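The Handling Rules

Rule 14 of the handling rules at Gerance was one line long, and Dineo Shezi had spent most of the week on it. It said: The gripper shall not release an item until the item is below the rim of the container.

She had not written it. It was already in the binder when she took the job, between a rule on travel speed and a rule on who signs for changes. The arm kept to it well enough. What bothered her was the word "below."

"Which part of the item?" she asked Annatjie Matlala.

"All of it."

"It doesn't say all of it."

Annatjie pulled the binder across the desk and read the line twice. She had a cold and a bus to catch. "It means all of it," she said, and went to get her coat.

Dineo stayed and opened the apple task in the simulator. Codby, the customer, wanted fruit put in baskets without bruises, and they wanted the rules in writing before they would talk about a real kitchen. She stopped the run with the apple still in the fingers and looked at the far rim of the basket for a long time.

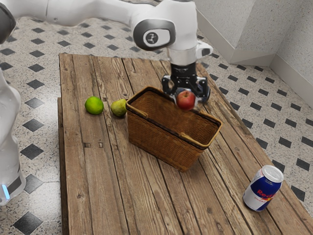 The apple over the far rim, still held.

If the fingers opened there, the apple could hit the wicker edge and go either way. A person would see that and wait. The arm would wait only if the rule told it how long, and to what height, and measured from where.

She wrote: The lowest point of the item. Then she crossed that out, because an apple could have its lowest point below the rim and the rest of it resting on the edge. She wrote: The widest part of the item. That was better for apples. She thought about the pear and was less sure.

At six she ate a sandwich at the desk and read the older rules for company. Whoever wrote them had liked the word "shall." Rule 2 said the arm shall not pass over a person. Rule 9 said the operator shall know where the stop button is, and someone had penciled next to it, by the door.

She had trained under Hilde Van Leeuwen, at Du Plessis, in a building with bad heating. Hilde used to say that a rule should be something you could check with a ruler. She kept a steel one in her bag, 60 centimeters long, and it poked out of the top.

Dineo measured. She set a release height, then a second height for clearing the basket on the way out, fingers open the whole way up. The old rules had nothing on leaving. They ended when the item was let go, as if the arm could then be forgotten.
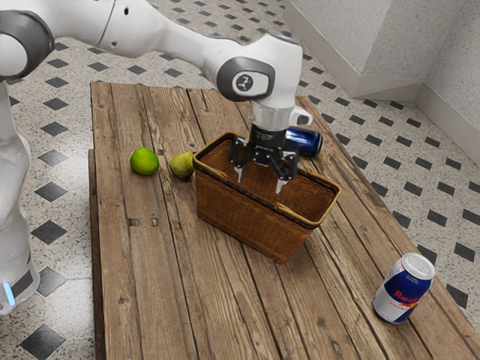 Lizelle Mofokeng thought the part about leaving should come first. Her note was in the file the next morning, typed in capitals the way she typed everything. MOST OF OUR DAMAGE IS ON THE WAY OUT, it said. FINGERS CATCH THE RIM AND THE BASKET COMES TOO. PUT THAT AT THE TOP AND I WILL SIGN.

Dineo moved it to the top. It read oddly there – how to leave before how to arrive – but she could see Lizelle's point, and she needed the signature.

By noon Rule 14 was four lines long. Annatjie read it standing up, blowing her nose.

"It's the same rule," she said.

"It's got numbers in it now."

Annatjie turned the page over to see if there was more, then turned it back. She asked for a pen. Dineo gave her one, and while she signed, Dineo opened the pear.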